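Werdale two-ply pocket tissues, box of 300 packs

I get hay fever from September through to Christmas and go through a lot of tissues, so I stopped buying them from the chemist and started ordering by the carton. This is my second carton of the Werdale. Before that I used Premance for two seasons.

Price first. The carton was $132 delivered, which works out at 44 cents a pack. Premance is cheaper on the shelf but they charge freight to regional Queensland and by the time that's added there is nothing in it. Delivery was slow the first time and quick the second.

The tissue is soft enough. After a full day of nose blowing I still want some balm, but I don't get the red raw patch I got with the supermarket ones. Two plies is a bit thin for a proper sneeze and I usually take two at once. They don't leave much lint on dark clothes. I put one through the wash in a shirt pocket and it came out in three or four lumps, where a Premance would have covered the whole load.

The packs themselves are the weak point. The sticky flap picks up dust in a handbag and gives up before the pack is finished. In the glovebox they are fine. I keep a few in the ute, a few at my desk and the rest in the linen cupboard, where the carton takes up more of the shelf than I'd like.

There is a scented version and an unscented one. Get the unscented. I was sent a few scented samples with the first order and the smell gets into everything, including a sandwich. My sister likes them, so she has the lot.

I've also tried the Marico balm tissues. They're nicer on the skin but they smear glasses badly, and I wear glasses.

Four stars. I'd give it five if they fixed the flap.

Gwendolyn Achterberg 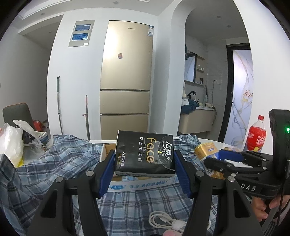 Kalliopi Atanasov wrote: Agree on the flap. I gave up and tip the packs into an old lunchbox in the car. Have you tried the four-ply ones from James? They cost more but I only need one at a time, so a pack lasts me most of the week in spring. They don't do free delivery under two cartons though, and I haven't got the cupboard space for that.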